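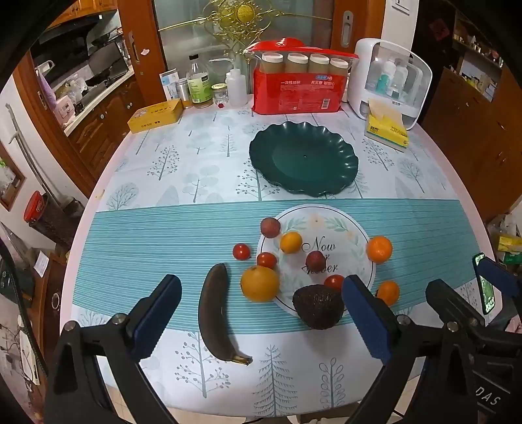

Fruit on the round plate, with the green oval platter behind, ready to fill.

4. Dressing the table and filling the platter

1. Lay your Pludley cloth first and smooth it out from the middle with the flats of your hands, taking your time over it. A cool iron beforehand does wonders.

2. Add the runner on your own side of the table, so the printed trees still have plenty of room to show.

3. Set the scalloped platter on the cloth beyond the runner — not too far, as you'll be reaching over to it.

4. Move the avocado and the bigger citrus across first, then tuck the mandarin and the other small fruit in beside them. Tomatoes go last, wherever there's a cosy gap.

Note: A banana that has gone dark is lovely for baking, so pop it in the kitchen if you'd like a brighter colour on the table.

Caution: Ripe avocado and tomato will mark a pale cloth. Dab any spill with cold water within some 2 minutes, and please don't rub.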